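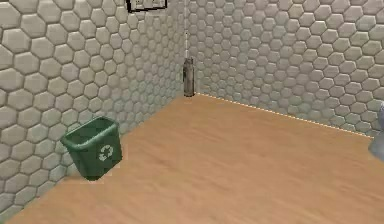 **Slide 1. Hi, hello, thanks for coming**

Wait for the door at the back to stop banging. Then:

So I'm going to talk about bathrooms, and mostly about the bathrooms of people who didn't ask me for advice. (Pause, someone usually laughs.) I spent 14 years choosing tile for other people before I ever paid for my own, and wow, did that change my mind about a few things!

**Slide 2. Small tile, big tile**

Everybody at the Wullcombe showroom used to tell customers that a small room needs small tile. I said it too. Then I did my aunt's place in Isley, a tiny shower room, and she wanted the biggest tile we had. I argued with her for a week. She won, and she was right, and she still brings it up at Thanksgiving.

What I missed was the grout. More tiles, more lines, more scrubbing. Ask who cleans the room before you ask what color they like.

**Slide 3. Corners**

Slow down here, I always rush this one.

Start your layout on the wall you see from the door, and do it dry, on the floor, with spacers. Esther Gachanja taught me that on the Simiyu job, where I'd already stuck up 20 tiles and ended with a sliver the width of a pencil. We took them all down. She bought lunch.

Hexagons are worse, because the cuts at a corner alternate. Order extra. I used to say a box, now I say two.

**Slide 4. Money**

Prekutlow job: nearly 70 percent of the bill was labor. Let people groan. Mention the 7 quotes if there's time, skip it if not.

**Slide 5. Questions**

Get the mic to the left side first, they got missed last year. If it's the heated floor question again, send them to the handout.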